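Dusora Household and Shop-Floor Tasks Programme
Progress report to the Tredier Fund, 09/10/2026

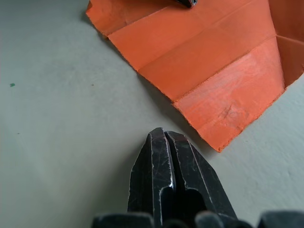

The period since April was given over to packaging work, which the Fund had asked us to place ahead of laundry and table clearing. Work took place at the Lestgate site, on the bench set aside for folding and flattening.

Progress is mixed. Rigid items are now picked up and set down dependably. Folded and creased material remains difficult – a panel may spring back once released, and the fingers tend to push a thin edge along the bench before they close on it. Of 400 attempts at flattening a carton, 30 were completed without a person stepping in. We regard this as short of what a shop would accept.

Wear to the fingers has been greater than planned, and a spare pair has been ordered through Jenkins. The cost falls within the existing equipment line.

On the wider question put to us by the Fund, our present view is that a machine of this type can assist with sorting and carrying in a stockroom under supervision. It is not yet fit for unsupervised use in a home.

In the next period we propose to:
Extend the trials to 1000 attempts, with softer and older card included
Test 3 fingertip coverings
Resume the laundry tasks – subject to the Fund's agreement

A revised timetable is attached as Annex B.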